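July, late evening, back bedroom window open

I meant to write this at lunchtime and then the day ran away with me, so it is nearly ten and I have a mug of tea beside me that I've already let go cold once. I'll try to get it all down before bed, because I know from experience that if I leave it until the weekend I shall only remember the annoying bits.

The pegboard is finished. I say finished - the board has been up for ages, of course, but it has been up in the way that a bookcase is up when all the books are still in boxes on the landing. Every time I walked in I looked at all those little holes and felt told off. So this morning I put the radio on, tipped the whole of the old tool drawer out on to a dust sheet and told myself I wasn't to have any dinner until there was a place for everything. (I did have a biscuit. Several.)

What a drawer it was. I found the tape measure I blamed Dad for borrowing, a packet of picture hooks from the Hollstead house, which must have come with me in the move, and enough loose screws to build another house altogether. There was also a key, quite a nice brass one, and I have tried it in every lock we own with no luck at all. I've put it in the dish by the front door in case it comes to me. And there were 13 of those tiny Allen keys that come with flat-packed furniture, all apparently the same size. I kept two and felt very strong-minded about it.

The hooks came from Trikwood, the big pack of 100, and I had a good grumble at the time about who could possibly need that many. Well, I still have most of them left, but I do see the point now. You put a hook in, hang something on it, stand back, don't like it, move it two holes along, and before long you've stopped taking hooks out and are just reaching for new ones. It was much more fun than I'd expected! I kept thinking of Gran's kitchen wall with the pans on it, and how cross she used to be if the colander went on the wrong nail.

The black-handled scissors went up first, over on the left, because they are the ones I reach for most and they have lived in at least four different rooms this year. I've hung them on the slant. I did try them hanging straight and they looked like something at the dentist's. The pliers with the orange and black grips have gone further along to the right, also at a bit of an angle, so the two of them sort of lean towards the middle and it looks as if I planned it.

Between them is the black cup, which was the thing I dithered over longest. I had wanted it lower down, where I could see into it, but then anything tall in it would have been forever in the way of my elbows. In the end it went up in the middle with the long-handled things standing in it, the red and white screwdriver and the orange and black one and so on, and I'm pleased with it. It's cheerful, having those colours up against the dark grey. I used to think I wanted all my tools to match, and then Benjamín said that if they all matched I'd never know which one I'd picked up, and he was quite right, though I didn't say so at the time.

Benjamín Mansilla, I should write down properly, as I'm always cross with my old diaries for being full of people with no surnames. He rang at 5 to ask whether I'd still got his long spirit level. I had. It was under the dust sheet. He has been so patient with me over this room, ever since he helped get the board on the wall in the first place, and he wouldn't take anything for it except a jar of the plum jam. He told me a long story about his uncle, who worked for years behind the counter at Domínguez, the old ironmonger's, and drew round every tool on the wall in white paint so that the gaps showed up at closing time. I'm rather tempted. I won't, because I change my mind too often, but I love the idea of a whole wall of white outlines waiting for their owners to come home.

The tapes were the last job. They've been in a carrier bag since the decorating, all stuck to one another, and there was fluff on the edges of every roll. I cleaned them up with a bit of white spirit and threaded them on to the one hook, blue, then white, then red, below the pliers. Now I can pull a length off the end without a search party. I wrapped a parcel for my sister straight afterwards, purely to try it out - her birthday is weeks off.

There is still a little on the table. The red-handled scissors haven't got a hook, and I can't decide whether they should be up with the others or go back to the sewing things where they started. I know perfectly well that they are fabric scissors. I also know that I have been cutting cardboard with them since spring. The black case is pushed up against the board at the far end, and I think that may turn out to be its home, as it's too heavy for me to want to hang and it looks tidy enough lying down.

The table itself I can't stop admiring. I bought it from Jiststead in 2000 for the first flat, and it has been a desk and a place to ice cakes and, for one bad winter, somewhere to stand buckets. I gave it a good wipe with soapy water before I started and the pale grain came up lovely, all streaky. I had honestly forgotten it was that colour under the glue.

Tomorrow I must ring about the gutter, take the spirit level back, and find something to do with the loose screws that isn't simply another drawer. My back aches and there's a blister on my thumb, and I went in twice after supper just to switch the light on and look.
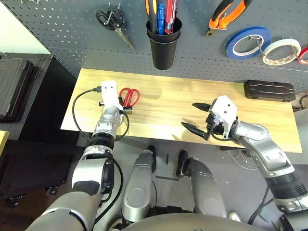
The pegboard and the old table, red scissors still waiting for a hook.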